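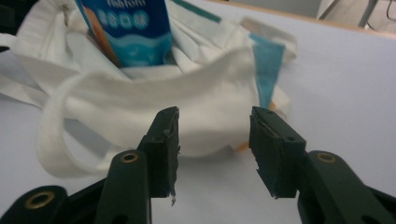 I've packed tote bags at Putgate for six years, so when the grippers showed up in April I figured I was training my replacement. Maybe I am! But what changed first was my afternoons.

We used to pack 526 orders a shift, all by hand, snacks in canvas bags, handles out. Now a few of us spend the morning with a gripper in one hand, doing the same job slowly so the machines can learn it. Handles are the worst (they flop everywhere, and you can't just shake the thing loose like you would with your fingers). My target is 400, and my wrist feels every one of them.

Wondimu Hailu, who's two tables down, loves it. He got a 10 percent raise and he's already asking to move over to maintenance. I got the same raise and I miss talking while I work, because you really can't chat and line up a strap at the same time. The afternoon crew still packs the old way, and I trade shifts with them when I can.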